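Kinov Flomgate – Carrinho elétrico de golfe para clubes e grupos

Página inicial > Equipamento de campo > Carrinhos elétricos

Preço: 3,952 € (IVA incluído)
Disponibilidade: entrega a partir de agosto
Marca: Kinov
Modelo: Flomgate, dois lugares

O Flomgate é um carrinho elétrico de dois lugares, pensado para clubes que recebem sociedades, torneios de empresas e grupos de visitantes. É um veículo simples de conduzir, com volante leve e travão de estacionamento no pedal. O jogador que nunca conduziu um carrinho aprende em poucos minutos, e o responsável da frota não precisa de fazer uma formação longa a cada cliente.

A Kinov trabalha com campos de golfe de várias dimensões, e o Flomgate foi desenvolvido depois de muitas conversas com os nossos clientes. Eles pediram três coisas: um carrinho silencioso, que não estrague a relva junto dos greens, e que se possa reparar no próprio clube. Procurámos responder a estes pedidos.

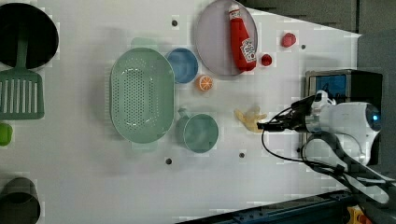 Os pneus são largos e de baixa pressão, com desenho liso. Em percursos com relva macia recomendamos, mesmo assim, que os carrinhos fiquem nos caminhos depois de chuva forte. O peso em vazio fica repartido entre os dois eixos, e a viragem faz-se num espaço curto, o que ajuda muito nos parques pequenos ao lado da casa do clube.

Bateria e carregamento

O Flomgate usa uma bateria de lítio fechada, sem manutenção de água. O carregador está incluído no preço e liga-se a uma tomada normal, com ligação à terra. Aconselhamos carregar durante a noite e retirar a ficha antes das 7h00, para que os carrinhos possam estar alinhados quando chegam os primeiros grupos. Um indicador no painel mostra a carga que resta.

Se o clube fecha no inverno, guarde os carrinhos num local seco e com meia carga. Não deixe a bateria descarregada durante muitas semanas, pois a garantia não cobre este caso.

Características

Lugares: 2
Sacos: 2, com cintas reguláveis
Capacidade de carga: 500 kg
Largura útil do banco: 99 cm
Direção: cremalheira
Travões: traseiros, com travão de estacionamento
Cores: verde, creme, cinzento
Garantia: dois anos no veículo, quatro anos na bateria 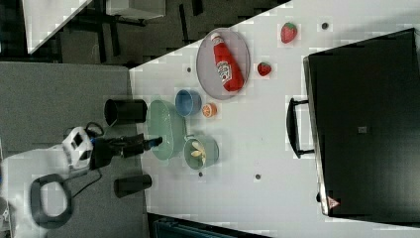 Posso usar o Flomgate num campo com muitas subidas?
O motor foi preparado para campos ondulados e mantém a velocidade em subidas moderadas com duas pessoas e dois sacos. Para percursos de montanha aconselhamos a versão com motor reforçado, que se encomenda à parte e tem um prazo de entrega maior.

Acessórios Lasar

A linha Lasar é a nossa gama de acessórios e serve em todos os carrinhos Flomgate sem ser necessário furar a carroçaria. O para-brisas Lasar é dobrável e fixa-se com quatro grampos. A cobertura de chuva fecha os dois lados e também protege os sacos. Existe ainda uma caixa para areia, com pá, e um suporte para o cartão de resultados que se coloca no centro do volante.

Para os dias de torneio temos placas numeradas e um pequeno porta-bandeiras, onde as empresas podem colocar o seu logótipo. As placas são vendidas em conjuntos de 40. Pedimos que o ficheiro do logótipo seja enviado em formato vetorial, pois com outros formatos a impressão fica com pouca qualidade.

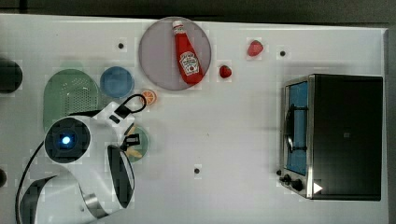
Todos os acessórios podem ser encomendados juntamente com o carrinho, e nesse caso chegam já montados. Quando são pedidos mais tarde, seguem por transportadora com as instruções em português e em inglês.

Aluguer de frota Endale

Para os clubes que preferem não comprar, o programa Endale permite alugar os carrinhos por época ou por evento. O contrato inclui a revisão, a substituição dos pneus gastos e um carrinho de reserva. A entrega faz-se na véspera do evento, até às 18h00, e a recolha na manhã seguinte. O clube fica responsável pelo carregamento e pela limpeza exterior.

Pedimos que as reservas para grupos grandes sejam feitas com boa antecedência, sobretudo na primavera, que é a época de maior procura.

Encomendas e assistência

Para receber um orçamento, preencha o formulário de contacto e indique o número de carrinhos, as cores e o tipo de percurso. A nossa equipa responde por escrito. As peças de substituição mais comuns estão em armazém e são enviadas no próprio dia, quando o pedido chega antes das 15h00.

Produtos relacionados: Kinov Flomgate quatro lugares | Para-brisas Lasar | Carregador suplementar | Aluguer Endale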